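Juro at Home: Frequently Asked Questions

Questions people keep asking about our two-arm build
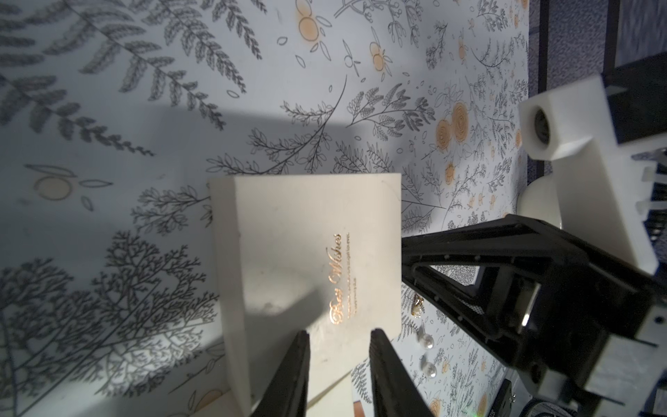 Juro is a pair of small robot arms that Odette Rey and I put together in the back half of the Lidby workshop. We love it far more than is sensible. Since we started showing it on open Saturday we've been getting the same questions over and over, by email and over people's shoulders, so I'm collecting the answers on one page. If yours is missing, write to us and I'll add it!

What does Juro do?

Small tabletop jobs. Picking things up, opening and closing boxes, putting little objects into bigger ones, handing something from one arm to the other. We drive it by hand to record how a job is done, then train a policy on the recordings and let it have a go by itself. The job we're working on now is jewelry into a gift box, and it's the hardest thing we've tried so far. Also the most fun.

Why jewelry?

Odette had a drawer of odd earrings and I had a box. That was the whole planning meeting. But it's a terrific task! A pearl is round and slippery and wants to roll away, a pendant lies flat and gives you almost nothing to grab, and the box has to stay put while you're fussing over it. One arm alone is miserable at this. With two, one can steady the box while the other goes hunting.

Did you design the arms yourselves?

No, and I'd talk you out of doing that for a first build. We started from open plans, printed the parts and bought the servos. What we did design are the camera brackets and the cable clips, plus a replacement for one joint block that kept splitting along the layer lines. We call that part the Manness block, after the street the workshop is on. It's on version 7 and I think we can finally leave it alone.

What did you print the parts in?

Plain white PLA for nearly everything, four walls, a bit more infill on anything that carries a servo. It's stiff and it prints without drama. The one place I'd use PETG is any part you'll be taking off and screwing back on, as PLA threads chew up fast. If you can, use heat-set inserts there. I held out against inserts for months and then did the whole wrist in an evening.

Where do the cameras go?

One on each wrist, looking down past the fingers, and one overhead on a post clamped to the table. If you can only afford one, get the wrist camera on whichever arm does the fine work. The overhead view is nice for you, the human, but the last inch before the fingers close is where everything goes wrong, and from overhead the gripper blocks it.

Angle matters more than resolution. You want both fingertips in view, at the bottom of the picture, with plenty of table beyond them. We reprinted our bracket over and over just to tip the lens a few degrees.

Can I use a patterned tablecloth?

You can! We do both plain and patterned. Our first policies were trained on a bare gray mat and fell to pieces the moment anything else was under the box. Now we swap the surface between recording sessions. Florals are rough going, because there are lots of round things in them that are about the size of a thing you might want to pick up. Start plain, get one job working, then bring out the busy stuff.

Do tape the cloth down at the corners, underneath. If it creeps while you're recording you'll spend the evening wondering why your arm reaches a thumb's width to the left of everything.

How many recordings do you need?

For a simple pick and place we've had decent behavior from a couple of evenings of recording. For the jewelry job we have over 2000 takes saved and it still fumbles the pearls. A lot of the early ones are bad, though: jerky driving, bad light, me sneezing. I'd sooner have a small pile of clean ones. Drive slowly, pause a beat before you close the fingers, and throw away any take you wouldn't want copied.

Does the lighting matter?

Yes, a lot. We used to record under the ceiling strip only, and then someone would open the big door and the arm would act like it had never seen a table. Now we record with the lamp on, the lamp off, and the lamp moved, shadows and all. Shiny objects are the worst for this. A highlight on a pearl slides around when the camera moves, and foil lettering on a lid can flare right out.

Which grippers should I print?

We use black tapered fingers. Wide flat ones are great for blocks and hopeless for earrings. If you're only doing blocks and cups, go wide, you'll be happier. For small things you want a narrow tip with something grippy on it. We've tried tape, silicone tubing slit down the side, and dabs of rubber coating. Tubing wins for us, and it's the cheapest to replace.

What do I need in the way of tools?

A printer with a normal-sized bed, a decent set of small hex drivers, a soldering iron if you go the inserts route, and patience with connectors. Two clamps per arm for the table edge. Don't skimp on the clamps. An arm that shifts a hair during a session spoils everything you record after it.

How do I keep the two arms from hitting each other?

Slowly and with one hand on the power switch, at first. We draw a line down the middle of the table in our heads and agree which arm may cross it and when. In software we cap the speed and the torque, so a bump is a bump and the arm gives up before anything cracks. Route your cables out the back and leave slack at the wrist. We lost an encoder lead to a tight loop on day one.

My arm shakes when it holds still. What's wrong?

Usually one of these:

Loose horn screw on the shoulder servo. Check it first, check it again after an hour of running.

Gain set too high. Bring it down until the arm feels a little lazy, then nudge it back up.

Power supply too small. If the shake gets worse when both arms move, this is your problem. Give each arm its own supply.

A table that wobbles. Ours did. I spent a week tuning servos before Odette put a wedge under one leg.

What software does it run on?

A secondhand desktop with a midrange graphics card does the training overnight. The driving and recording side is a bundle of Python scripts Odette named Zoëga, and they're held together with good intentions. We're cleaning them up to share. If you want them before they're clean, ask, but read the notes file first, especially the part on calibrating the wrist.

Is it safe with kids nearby?

With an adult at the switch, and fingers kept out of the joints, it's been fine at open hours. The arms are light and can't push hard, but the linkage behind the gripper will pinch. We keep the small jewelry for grown-up sessions and use big foam blocks when little ones want to drive. They are much better at driving than I am, by the way.

Can I come and try it?

Please do! We're at the workshop most Saturday mornings from 10. Bring something small you'd like to see it pick up. Nothing fragile, and nothing you'd be sad to find under the bench a month later.

Who do I write to?

Hardware and printing questions to me, Máté Csonka. Anything to do with Zoëga or training goes to Odette. The sign-up sheet and both our addresses are on the Lidby contact page.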